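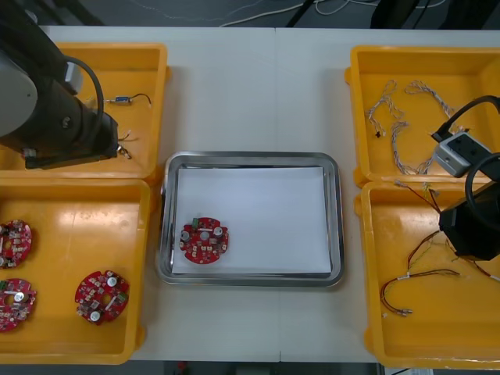
Anyone else watch the Gistidar show in Ernalbridge? Front row was all influencers and one greyhound in a matching coat. I thought the clothes were good, but the styling did them no favors. The bags were hard yellow boxes, the same yellow as the bins on that white table, and every model got one.

hemline_13
Disagree. The bags were the best part – I'd carry one tomorrow.

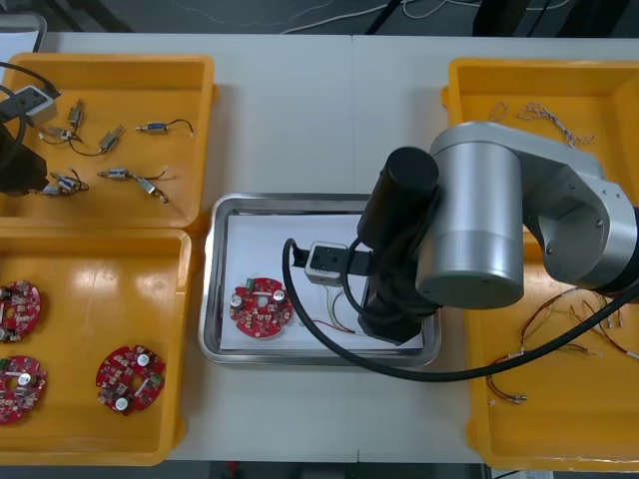

Re: the greyhound

Dog was a stunt. Eltovum did it in November with 2 cats and got the same headlines.

patchpocket
It walked better than half the cast, though. I'd rather see that than another actor plugging a sequel.

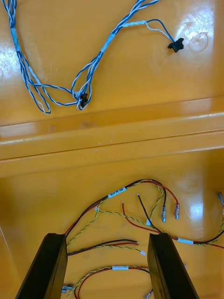 seamripper4, moderator
Keep it to the clothes, please. Pet talk goes in the front row thread.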